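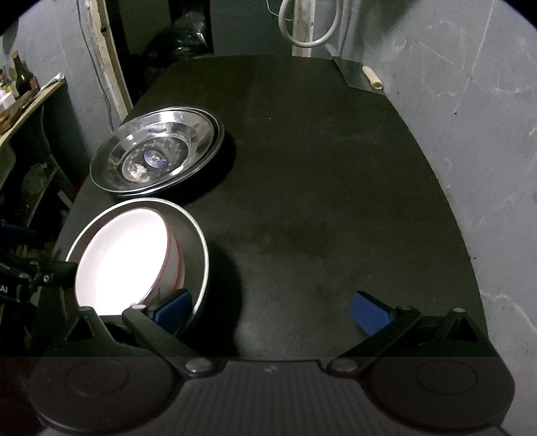
Does Stainless Steel Really Never Rust?

Look at the word "stainless." It sounds like a promise: no stains, ever. Grown-ups repeat it, and so do plenty of labels in stores. Before you believe a word on a label, it's a good idea to ask what it means and how you could check.

The pot and the stack of shallow plates are both stainless steel. The white bowl sitting in the pot is something else, and we'll get to it.

What is it made of?

Steel is mostly iron. Iron rusts when water and air get at it, as you know if you ever left a bike out in the rain. To make stainless steel, people melt in another metal called chromium. The chromium joins with oxygen from the air and makes a skin on the outside, far too thin to see. Scratch the skin and it grows back by itself.

That sounds like a fairy tale, doesn't it? How can anybody know about a skin they can't see? Scientists use special instruments to measure it, and they can also test steel with different amounts of chromium. With only a little, the steel rusts. With enough, it mostly doesn't.

Did you notice the word "mostly"? Salt can break through the skin. Leave salty water sitting in a steel pot for days and you may find tiny brown pits. So "stainless" really means "stains less." The name is a bit of a brag.

What about the bowl?

The white bowl with the thin red stripe is enamel. Enamel is a kind of glass, melted onto metal in a very hot oven. Some people say enamel lasts forever. Well, glass doesn't rust, that part is true. But glass chips. If an enamel bowl gets a chip and there is iron or steel underneath, the bare spot can go brown.

The magnet story

You may hear that real stainless steel never sticks to a magnet. Sivaprasad Pisharody, who sells pots at the Villero market, has heard this from customers for 18 years. "They bring a magnet, it sticks, and they tell me I'm a cheat," he says. He isn't. Some kinds of stainless steel stick to a magnet and some don't. A lot of pots and spoons contain nickel as well as chromium, and those kinds usually stick weakly or not at all.

Check it yourself

You need 3 jars, a plain iron nail, a stainless steel spoon that a grown-up says you can risk, and a piece of plastic.

1. Put one thing in each jar.
2. Add water and a spoonful of salt to every jar. Use the same amount each time.
3. Write down your guess before you look.
4. Check once a day for 8 days and draw what you see.

Suppose your spoon looks perfect at the end. Have you proved it will never rust? No. You know about one spoon and 8 days. What would you change to find out more?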